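Workshop Tips: Cleaning and Storing a Wired Keyboard
Bench notes from Werkard. Text by Oana Marinescu, checked by Dilwyn James.

Scope

These notes apply to full-size wired membrane keyboards of the ordinary office type. Mechanical boards, laptops and wireless models need different handling. The procedure covers surface cleaning, removal of crumbs and dust, and cable storage. Opening the housing is outside its scope.

Work surface

Use a flat, light-colored table with enough clear space for the whole keyboard and its cable. Crumbs and lost screws show up well on white. Wipe the table first. Grit left under the housing will scratch the plastic when the board is turned over.

Shut down the computer or lock the screen, then unplug the keyboard at the USB connector. Pull on the plug body and leave the cable slack. Place the plug behind the keyboard, away from any liquid.
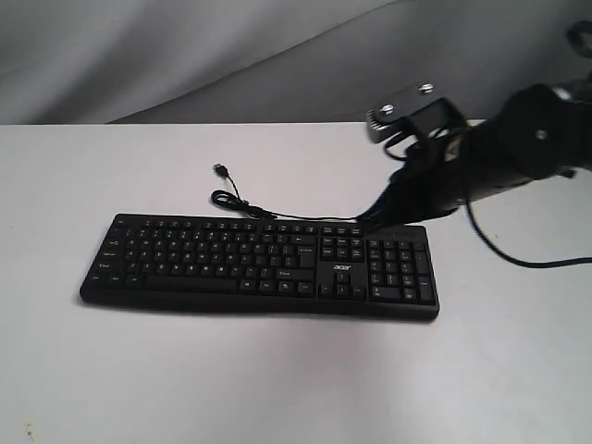 Dry cleaning

Always do the dry stage first. Moisture turns loose dust into paste, and paste between keycaps is slow to remove.

1. Turn the board face down over the table and tap the back with an open hand. Tilt it toward each short end and repeat.
2. Wipe the fallen debris off the table before setting the board down again.
3. Run a soft brush, 12 mm wide, along the gaps between rows. Work from the function keys toward the space bar.
4. Brush the gaps between key groups last. The flat strips of housing around the arrow keys collect dust pushed out of the main block.

If you use compressed air, keep the can upright and fire in short bursts at a low angle. A tilted can may release liquid propellant. 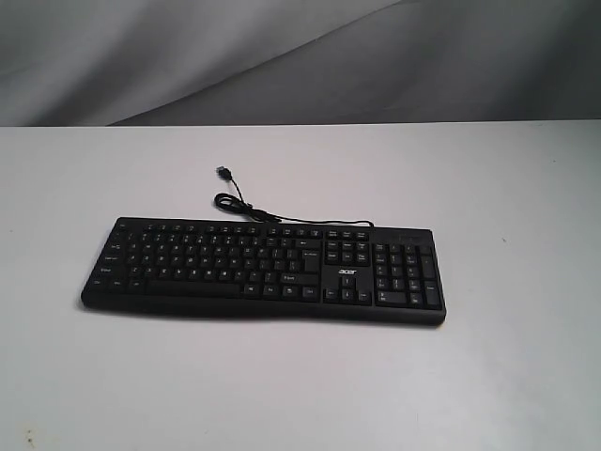 Damp cleaning

Dampen a lint-free cloth with isopropyl alcohol, 70 percent. The cloth should leave no visible drops when squeezed. Never spray the keyboard itself. Test the cloth on the underside of the housing and check for dulling or color transfer.

Wipe the key tops along the rows with light pressure. Legends on inexpensive boards are often printed on the surface and will wear under hard rubbing. Enter, the space bar and the left Shift key usually carry the most skin oil and may need a second pass. For the sides of the keys, fold the cloth over a plastic card and draw it through each gap.

Do not use acetone, bleach or abrasive pads. Melamine foam counts as an abrasive.

Leave the keyboard flat for 3 hours before reconnecting. In November, with the shop heating off, we leave it overnight. 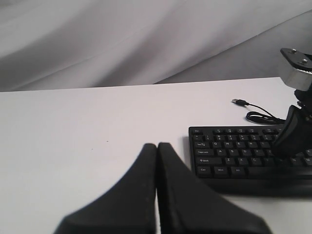
Sticky keys

A key that returns slowly after cleaning probably has residue under the cap. Consult the manufacturer's instructions before removing caps. Small letter keys generally lift straight up. Wide keys may have a wire stabilizer that bends easily, so leave those in place unless the fault is there. Take a photo of the layout beforehand.

Cable

Wipe the cable from the housing toward the plug with the same damp cloth. Check the first 6 inches for cracks in the jacket. Clean the outside of the plug only, and keep alcohol out of the open end.

For storage, coil the cable in loose loops 4 inches across and secure them with a hook-and-loop tie. Rubber bands harden and stick to the jacket. Leave a short straight length at both ends of the coil. Do not wrap the cable around the housing, which puts a sharp bend at the exit point. 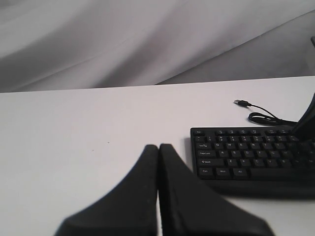
Storage and retest

Store the board flat or on its long edge, in a paper sleeve or a clean cotton bag, with nothing stacked on the keys. Before returning it to use, plug it in, open a blank text document and press every key once, including the numeric keypad. Check the lock keys separately. Write any dead keys on a strip of masking tape and fix it to the underside.

Correction from Osian Skyrme: an earlier version of this page gave the drying time for the cloth method only. If water has gone under the keys, stand the board on its edge to drain and allow a full day.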